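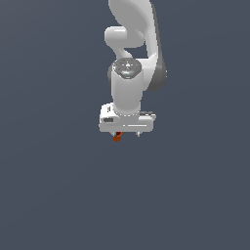

If you've been putting off trying out a gripper for your bench arm, my advice is to start with a small block and nothing else, and leave the spoons and sponges for another week. It took me most of a spring to learn that, and I'd love to save you the trouble! Do your first round in the simulator if your arm came with one. With a plain dark background and no table under it, you can really look at how the fingers meet the block, and a bright orange-brown one up against a finger is easy to find on a white arm (my first practice block was gray, and I lost it every time I blinked). Look at where the block sits against the fingers before you fuss with anything else. Off to one side is worth writing down.

Sat 7 November
By the Riltau Workshop Page

Print this tip | E-mail this tip

Now, on to comparing grippers. I've had two on my bench since May, the Plustumden and the Fenatell, and I'm fond of them both in the way you get fond of two old can openers. The Plustumden closes gently and is lovely with soft things like dish cloths and bread rolls. The Fenatell grabs hard and holds on, so it gets the jar lids and the wood blocks.

Give each one the same job, 60 tries, same block, same spot on the mat. Mark the spot with masking tape. Jot down the drops on the back of an envelope, and please do it as you go, as I once trusted my memory through a whole afternoon and had to start over after lunch.

Wipe the finger pads with a barely damp cloth every 12 tries or so. Flour is the worst thing for them, with sawdust close behind.

If you run yours from a Mota controller, turn the closing speed down to its lowest setting and work up from there, a notch at a time. Mine came set far too fast and sent a clothespin clear across the kitchen (we found it in May's tomato pots, still perfectly good).

Keep the cable tied loosely to the arm with a twist of garden wire, leaving enough slack for the wrist to turn all the way both directions. Check it by hand with the power off.

Print this tip | E-mail this tip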